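How to Make a Clay Pot Cooler That Works Without a Plug

Category: Old Ways of Doing Things > Food Storage

Long before anyone had a refrigerator humming in the kitchen, people in hot, dry places kept water and vegetables cool with nothing more than unglazed clay. I love this stuff! Two pots, a bag of sand and a jug of water, and you have a cooler your great-great-grandparents would recognize.
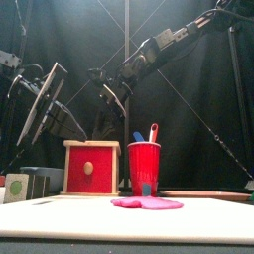 The principle is the same one that chills you when you step out of a swimming pool. Water turning into vapor takes heat with it. Porous clay lets water creep slowly through its wall, the dry air outside carries it off, and whatever is inside the pot loses heat. Porous water jars have been used this way for a very long time around the Mediterranean and across South Asia, and the pot-in-a-pot version simply adds a layer of wet sand to keep the whole thing going longer.

What you need

- Two unglazed terracotta pots, one small enough to sit inside the other with a gap of an inch or more all the way around
- Coarse, clean sand, enough to fill the gap
- A cork or some food-safe putty for each drainage hole
- A piece of cotton or burlap big enough to cover the top
- Something to raise the pot off the ground (I use an old trivet)

Check for glaze before you buy. Flick a few drops of water on the outside of the pot and watch. If they soak in and leave a dark spot, good. If they bead up and roll off, put it back on the shelf.

Putting it together

1. Plug the drainage holes in both pots and let the putty set overnight.
2. Soak both pots in a tub for an hour. They'll fizz a little as the air comes out, and I still think that's the best part.
3. Pour sand into the bottom of the large pot until the rim of the small one, set on top, is level with the rim of the big one.
4. Center the small pot and fill the gap with sand, stopping an inch short of the top.
5. Pour water slowly over the sand until it won't take any more. Go around twice - the first pass always leaves dry pockets.
6. Wet the cloth, wring it out and lay it over the top.

Set the cooler on its trivet in the shade, somewhere with a breeze. Give it a few hours before you load it. Mine gets started on Saturday morning and is ready for tomatoes by dinner.

Keeping it going

Water the sand morning and evening, more often if the wind picks up. Carrots, peppers, eggplant and leafy greens all do well in there. Meat, milk and leftovers do not belong in it, ever, as it won't get cold enough to keep them safe.

Humidity is the big catch. In a muggy August the air is already full of water and the pot hardly cools at all. My friend Hajnalka Szűcs built a gorgeous one near the coast and ended up using it for umbrellas.

After a season you may see a white crust on the outside. Those are minerals from the water, and they clog the pores. Scrub with a stiff brush and plain water (no soap, the clay drinks it up), then dry the pot in full sun for a couple of days. Bring everything indoors before the first freeze, with the sand emptied out.

Text by Andor Lakatos | Contact | © Claltberg Home Skills | Back to top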